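Gripper drops the cloth halfway through a fold, then reports success

Posted by Anikó Katona, January 19, 2023

Hi all, I'm hoping somebody has met this one before. We've got a Kimetti gripper folding bits of cloth, and since we updated the controller it keeps letting go in mid-air and then logging "grip OK"! Same sort of crumpled pile each go, jaws either side.
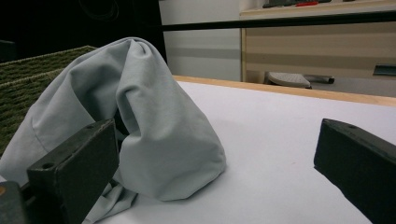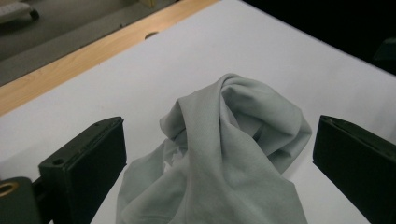

Photos: Anikó Katona. Both show cloth on the table between the open fingers.

The log says it closed, the motor sounds normal, and then down comes the cloth. I ran 1,949 attempts overnight (well, the script did, I was asleep) and 1,074 were marked as good, which I don't believe for a minute. Worse, twice it shut while I was reaching in to straighten things. No harm done, but I jumped! Is it the fingers or the software?

Gun-woo Ha

Please stop reaching in until you've sorted the second bit. Cut the power to the gripper first, every time, and don't trust the pause button. Ours only paused the script, and a close command already in the queue still went through.

As for the dropping, I'd bet on the update. Mine put the grip threshold back to the default, so it was happy with hardly any squeeze at all. Write your old settings down, do a full reset, type them back in and try it on one thick towel before you go anywhere near thin stuff. Then check the width reading when it's shut on nothing. If "grip OK" still comes up, there's your false pass.

Romaniuk

Could be the finger faces, mine got slippery. Give them a wipe?

Stomau

Had the same thing in September, error 1888 in the log just before each drop. Rolled back to the old version and it went away. Never did find out why. Agree about the power switch though.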